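Housekeeping Basics, Unit 10: The Bathroom
Notes by Vignesh Joseph

Okay, toilets! Squirt cleaner under the rim first, then go do the mirror while it sits.
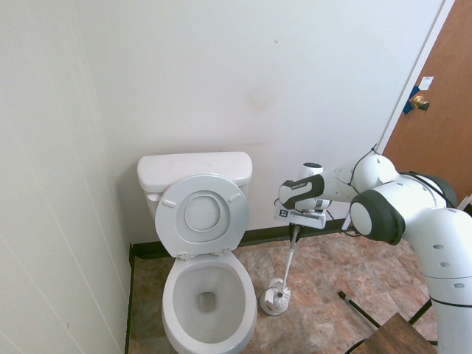
Brushing goes rim first, then down to the drain - I always start at the back. Get the seat and lid both up against the tank like these, and look hard at the bottom of the bowl, where that faint stain is. Then flush.

Holders get forgotten, so wash yours every time you mop.

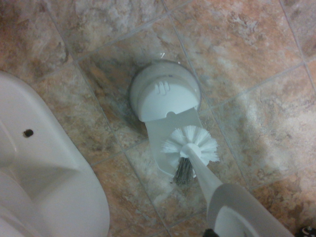
Brush held over a tipped holder on the floor tiles.

Quiz on August 10.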